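The snack shelf, again

I have been meaning to write about the snack shelf for weeks now, and then December got away from me, so forgive me if this one wanders a bit. Those of you who read my pantry post will remember that I promised myself one small corner where all the boxed things could live together (crackers, cookies, the little treats that otherwise end up behind the flour). A black wire rack with slanted shelves seemed like just the thing, and I still think so.
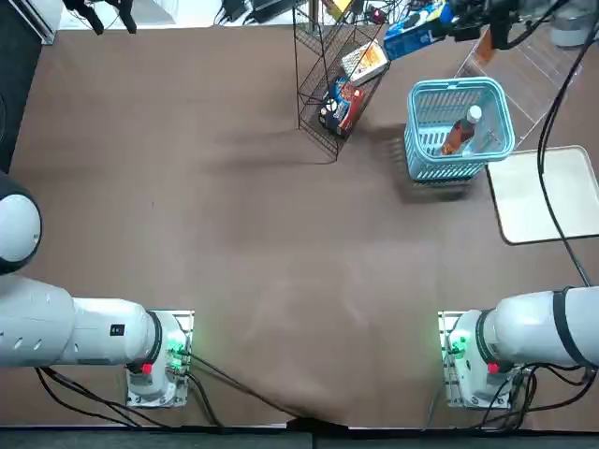 I'm particular about boxes facing forward. My grandmother kept her cupboard that way, every label out, and you could find the tea biscuits in the dark! With slanted shelves you do have to put the heavier boxes down low, or the whole arrangement starts to feel nervous.

I spent 28 dollars on my rack at Barell, the housewares place on the way to Plirneck, and talked myself out of a second one. It took me 2 evenings to settle on the angle. Straight on looked stiff to me, and turning it a little diagonal made the corner feel friendlier.
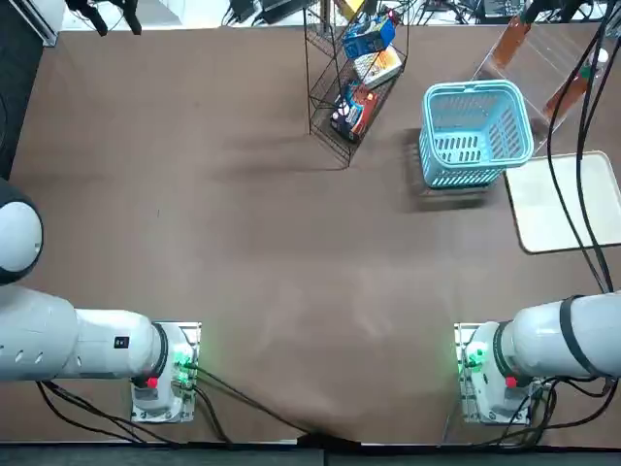 I also like to leave a good stretch of bare table in front, so there's somewhere to set things down while you make up your mind. Mine fills up by suppertime, of course, but it's lovely at 8 in the morning with my coffee.

Drinks were the next puzzle, and a light blue plastic basket and a clear step riser have made me very happy there.
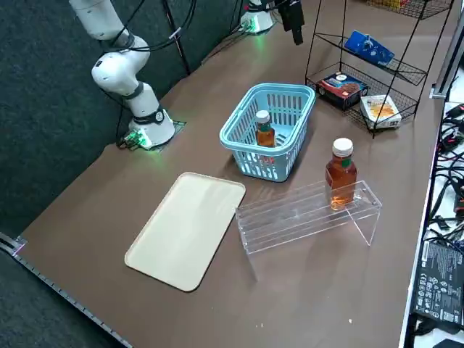
What I'd still like to change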